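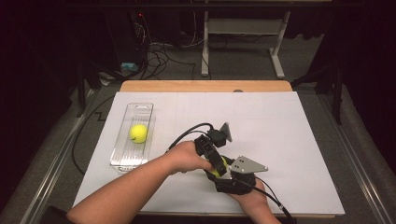

Brostia work tables: surfaces, trays and small objects

Gallery and notes, compiled by Venla Kettunen. Last revised Jan 20, 2022.

The Brostia room holds the work tables and the stock of loose objects laid out on them. The entries give the usual arrangement of each item, how it is cleaned and where it is stored. Item names follow the labels on the Estis shelving. Older names are given where they still turn up in the booking sheets.

White board
Rectangular, laid flat over most of the table top. It is meant to be seen and worked on from the front edge, and the long objects are set with one end towards the person standing there. Clean with a damp cloth and plain water. Solvent dulls the surface, and a dull patch shows more than a mark does.

Grid lines
Grey and faint. They are a guide for putting objects back in the same place between sessions and should not be drawn over in pen. Where a position has to be marked for longer than a day, use low-tack paper tape and write the date on the tape. Tape left on over a weekend has to be warmed before it will lift.

Back strip
Light wood, slightly higher than the board in front of it. Crumbs and fluff collect along the join. Use the soft brush first and the cloth second, working from one end to the other. A wet cloth used first pushes the dirt into the gap. The small dark knob at the join is left alone during cleaning.

Side rails
Grey metal, one on each side of the table. Wipe along the length. The grooves in spare lengths of rail kept on the bottom shelf also need clearing now and then, and a cotton bud is adequate. Cups and phones do not go on the rails.

Long clear tray
Narrow plastic tray with ridged sides and a rounded rim. Normal position is on the left part of the board, lengthwise from back to front. It is hard to make out against white, so check for it by hand before sliding anything across from the left. Wash in cool soapy water and stand on end to drain. Dishwasher cleaning turned two earlier trays cloudy and they were withdrawn in April.

Short clear trays
Same shelf as the long one, nested with a sheet of paper between each. Without the paper they lock together and the rims crack when they are pulled apart. The lids do not fit the long tray, although the old booking sheet says they do.

Tennis ball
Yellow-green, curved seam, fuzzy surface. Used in the long tray, where the walls limit how far it can travel sideways. It is not fixed in place. Brush the felt when it picks up lint. A ball that has gone bald is moved to the spares box and a fresh one put out, with the change entered in the log, as a bald ball rolls further for the same push.

Other balls
Rubber, foam and cork, in the Mivirus box on the middle shelf. The foam ones take a dent if stored under weight. The cork ball is lighter than its size suggests and is often put back in the foam section by mistake. Valtteri Laitinen has relabelled the section in capitals.

Blocks
Painted beech, stored in cloth bags by colour. Item 519 has a chipped corner and remains in use. It should be placed with the chip to the rear. Blocks with loose paint are taken out, as the flakes scratch the board.

Cups and bowls
Plastic and enamel. The enamel pieces are set down on a felt pad and never directly on the white surface. Each pad is 19 cm square. Pads are washed by hand and dried flat. Do not iron.

Cloths
Ccori cotton, undyed. Dyed cloths were tried and left a faint pink area near the front edge of the second table, still visible in low side light. Fold in half twice and stack with the fold to the front. The shelf takes up to 100 cloths in that form before the upper ones begin to slide.

Bench brush
Soft bristle, hung by the door. There are 2 brushes of the same size; the one with the string loop is for tables and the other is for the floor. They have been mixed up before. If in doubt, wash both.

Lighting
Ceiling lights on, blinds half down. Direct sun on a white surface makes the clear trays very difficult to see and flattens the grid lines almost completely. In winter the blinds can stay up after about three in the afternoon.

Clearing a table
Loose objects come off first, then trays, then tape. Balls go back in their boxes before the trays are lifted. Brush, wipe, dry. Check the floor under the table for small items before moving any chair. Objects found later go in the dish beside the log and are sorted when the shelves are next checked.

Known gaps
The jar lids and the wooden spoons have not been entered. The lids are waiting for new labels and the spoons are being oiled. Measurements for the short trays were taken with the rim included and will be repeated without it. Corrections to any entry should quote the shelf label and be sent to Venla Kettunen.

Contact: Brostia tables and stores | © Brostia 2022 | Back to top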